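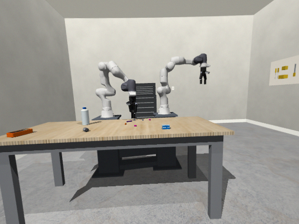
Ponudine bench cell in the simulator, left arm down over the small pieces, right arm parked.

Ponudine-users list
Subject: Re: right arm parks crooked after base plate change
Date: April 5, 2021

Hello everyone, and a special hello to the new folks at Dristaden!

> We loaded the two-arm bench from the shared folder and moved the
> base plates back a little to match our real table. Now the left arm
> is fine but the right one parks crooked, and its wrist camera shows
> us a lot of floor and almost no table. Did we break the calibration?
> Is it safe to just type in a new offset by hand?

You haven't broken anything, and I'm so glad you asked before typing in offsets, because I did exactly that in January and spent two days putting it right again (I still have the notebook pages, and they aren't pretty). The plates and the arms live in separate files. When you slide a plate, the arm goes along with it, but the park pose is stored against the room and stays where it was. The left arm parks so close to its old spot that the difference hardly shows. The right one reaches a long way out to the side, so every bit of error gets stretched.

Start by opening the Bognár layout file and finding the block for the right base. Ours begins at line 867, though yours may have drifted if you've added anything above it. Copy the new plate position into the park block underneath, save, and reload the whole cell. Please do reload the whole cell! Reloading only the arm leaves the old pose in memory and you'll think the fix did nothing.

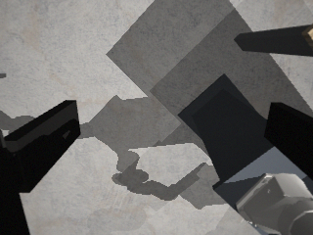 The wrist cameras are the part people worry about most, and I'd leave them alone until both bases are settled. A camera rides on its wrist, so it will look wrong for as long as the wrist is wrong, and if you correct the camera first you end up chasing it around the room. Seeing plenty of floor is no cause for alarm in itself. Our own view has pale speckled floor across most of the background and those big hard-edged shadows cutting over it, with a black finger coming in from each side and nothing held between them. What I look at is the fingers. If both tips come in with a good wide gap between them, the camera mount is fine and you can go back to thinking about the base. If one finger is missing from the view altogether, then yes, something has slipped in the mount file, and you should write back.

After that, check the left arm too, even though it seems happy. I lower it slowly over the tabletop with the fingers pointing down and stop short of the wood, then switch to the overhead view and compare it with the layout.

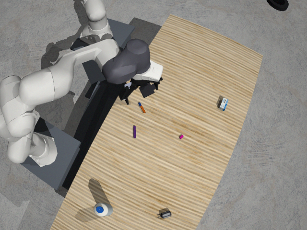
Overhead view with the near gripper lowered over the wood. White bottle at bottom left, white and blue box out toward the right edge.

Keep the loose pieces on the table while you do this. I used to clear everything away first, and it made the check harder, as the grain all looks alike from above and you lose your place. With the little purple stick and the magenta block to go by, you can tell at a glance which way you're off.

Then run the idle test with both arms parked. Gillon's script does 2,000 steps by default and that's plenty. Neither arm should creep. If the right one does, the park block and the plate position still disagree somewhere,

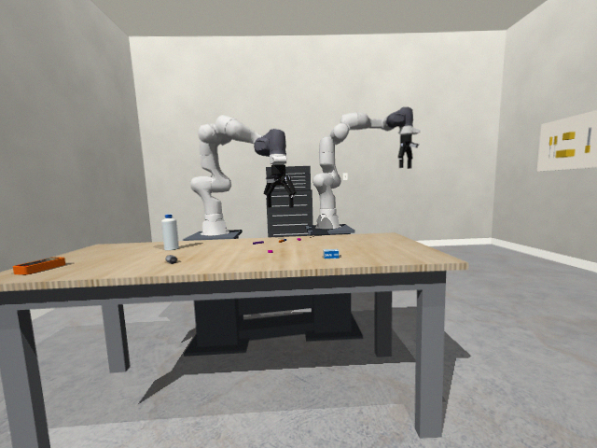
and nine times out of ten it's the height, which is easy to miss when you've only been thinking about moving things backward. Copy all the numbers over together, even the ones you believe haven't changed.

Once it holds still, save the layout under a new name before you touch the cameras. The shared folder copy is the one everybody else loads, so please keep your table's version in your own folder. If the crooked parking comes back after all this, send me your right base block and the park block, pasted straight into the message, and I'll go through them over coffee.

Warm wishes from the Ponudine end, and good luck with the real table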